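Home Guides Stone & Tile Contact
Search this site... Go

Getting oil stains out of a granite countertop

Quick one. Works on most speckled stone, test a corner frist.

1. Wipe down with warm water, drop of dish soap. Dry it. No vinegar, ever.

2. Mix baking soda and water, thick like peanut butter. Spread on the stain, cover with plastic wrap, tape the edges. Leave 12 hours.

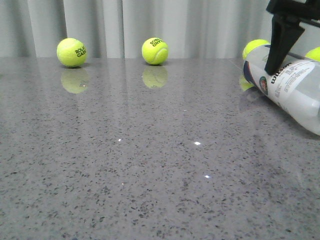

3. Scrape and rinse

Plastic scraper only. Rinse, dry, look again in daylight. Still dark? Do it over. Mine took two rounds.

4. Seal

Thin coat, 30 minutes, buff off teh extra.

845 shares 12 comments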